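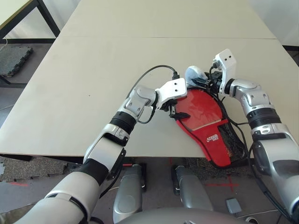

Two arms at work on a red racket case at Gandov's test table.

Search this site
Home | Business | Tech | Local

Gandov says its new handling code will make two-armed robots safe around shoppers' goods. The code runs to 118 pages. Only 2 cover soft items — bags, toys, cases.
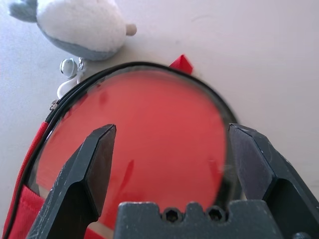
Rekha Singhal, a safety auditor in Rostham, isn't sold. "They wrote the rules and they grade themselves," she said. Outside checks may start in May.

Comments
Lodhi: Who pays for a torn bag?
Grever: You do.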